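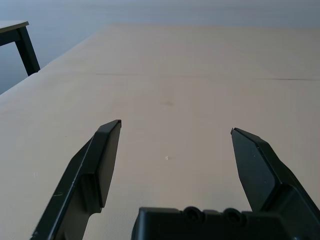

Handgelenkkamera nach dem Fingerwechsel neu einrichten

Startseite > Werkstattnotizen > Greifer und Kameras

26. Mai 2021, von Ona Kivi

Drucken | Per E-Mail senden

Die Zelle Husari läuft seit Januar mit dem Parallelgreifer von Sterkus. Die Finger sind Verschleißteile, und nach 23 Wochen war der linke so weit ausgeschlagen, dass kleine Teile beim Schließen kippten. Ich habe beide getauscht. Der Tausch selbst ist schnell erledigt, die Arbeit steckt im Nachziehen der Kamera.

Ausgangslage: Die Kamera sitzt am Handgelenk und blickt zwischen den Fingern hindurch auf den Tisch. Beide Fingerspitzen müssen im Bild bleiben, auch bei voller Öffnung. Das Auswerteprogramm (bei uns heißt es Zivosier) bestimmt daraus die Mitte zwischen den Fingern und vergleicht sie mit dem eingetragenen Werkzeugmittelpunkt. Steht die Kamera schief, sieht die linke Spitze höher aus als die rechte. Das kann aber genauso gut am Finger liegen, deshalb wird zuerst mechanisch geprüft und danach optisch.

Mechanik

Greifer öffnen, Druckluft abstellen, Not-Halt drücken. Alte Finger lösen, Auflageflächen mit einem fusselfreien Tuch abwischen. In der Nut sammelt sich Abrieb, den man mit dem Tuch nicht erreicht; ich nehme einen Holzspatel. Neue Finger ansetzen, Schrauben handfest, dann Greifer von Hand zufahren, bis die Innenflächen anliegen. Erst in dieser Stellung über Kreuz anziehen. Wer offen anzieht, bekommt einen Keil zwischen die Flächen und sucht den Fehler später in der Software.

Kontrolle mit der Fühlerlehre an Spitze und Wurzel. Beim ersten Versuch war an der Spitze noch Spiel, beim zweiten nicht mehr.

Referenzaufnahme

Tisch abräumen, Arm in die Referenzlage fahren, Greifer ganz öffnen. Die Tischfläche ist hell und matt, die dunklen Finger heben sich gut davon ab. Zwei Dinge stören die Kantensuche trotzdem: die Fugen zwischen den Tischplatten und die Glanzstellen auf den Fasen der Fingerspitzen. Die Fugen liegen im Bild weiter hinten als die Spitzen, also habe ich den Suchbereich oben gekürzt. Gegen den Glanz hilft nur eine kürzere Belichtung. Ich bin auf 6 ms heruntergegangen, darunter rauscht der Hintergrund zu stark.

Der dunklere Fleck auf der Platte wird von der Kantensuche nicht erfasst – dafür ist er zu schwach. Den Suchbereich links habe ich ebenfalls enger gezogen, damit der kleine dunkle Tisch im Hintergrund nicht hineinragt.

Abgleich

Zivosier verlangt 30 Aufnahmen bei unverändertem Arm und mittelt die Fingermitte. Danach folgt die Drehung des Handgelenks um 180 Grad und dieselbe Serie noch einmal. Aus der Differenz ergibt sich der Versatz, der in die Werkzeugdaten kommt. Den alten Datensatz vorher unter eigenem Namen sichern; beim letzten Mal hatte ich ihn überschrieben und durfte von vorn anfangen.

Zum Schluss 100 Leerzyklen mit reduzierter Geschwindigkeit, danach die Schrauben mit dem Drehmomentschlüssel nachprüfen und mit Sicherungslack markieren.

Offen ist noch der zweite Fingersatz von Avotiņš. Laut Zeichnung ist er etwas länger, der Suchbereich müsste dann wieder angepasst werden. Die Werte trage ich nach, sobald er montiert ist.

Drucken | Per E-Mail senden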